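Need two people for flat checks and light move-out work, Jokaldale and nearby. Start as soon as you can. June 2021 intake, we're behind already.

**Who we are:** Sollen. Small outfit, we turn over rental apartments between tenants. Walk-through, touch-up, clean, keys back to the landlord. That's the whole business.

**The job**

- Empty-unit walk-throughs with a checklist
- Floors – sweep, damp mop, note scratches
- Filling nail holes, painting over scuffs
- Meter readings, key pickup and drop-off
- Writing it all up the same day. Not the next day

Units are mostly one and two bedroom. White walls, brown wood floors, the same in nearly every building we look after, so you learn the materials fast. Paint and filler come from Kuhlmann, we have an account there, you never pay out of pocket.

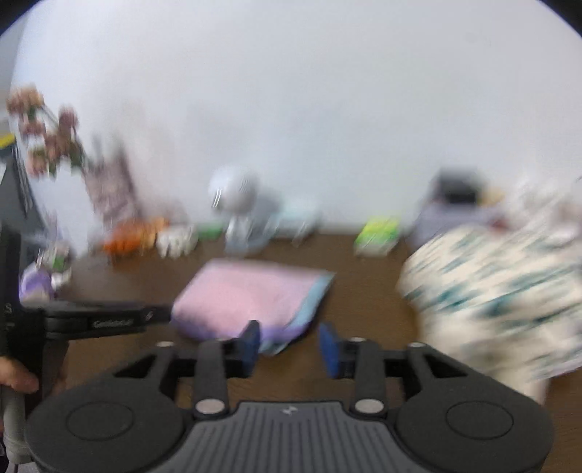
Senan Hegarty wrote back on the last posting that we should of been clearer about the floors, because people turn up expecting carpet and a vacuum and then spend half the shift on their knees with a cloth. Fair point. So: it is knee work. Bring pads or use ours. If you have a bad back, ask about the key runs instead, there's some hours there.

**Hours:** up to 30 a week, busiest at the end of the month. Starts are early. You pick your shifts in the Tastent app, swaps are fine if you tell us the night before.

**Pay:** hourly, paid every 2 weeks. Plus a $1,000 bonus if you stay through January. Paid training for the first 7 shifts, always with someone who knows the buildings.

**You need**

- Driver's license, own car is a plus but not a must
- OK with stairs, a lot of the older places have no elevator
- Handwriting other people can read
- Two references, at least one from work

Painting experience nice to have. We'll teach you the rest. No degree, no resume template, a few lines about yourself is plenty.

**To apply:** email Éabha Carroll at the Sollen office, put "turnover" in the subject line. Say which days you cant work and when you could start. No calls before noon please, we're all out in the units. Replies go out within the week.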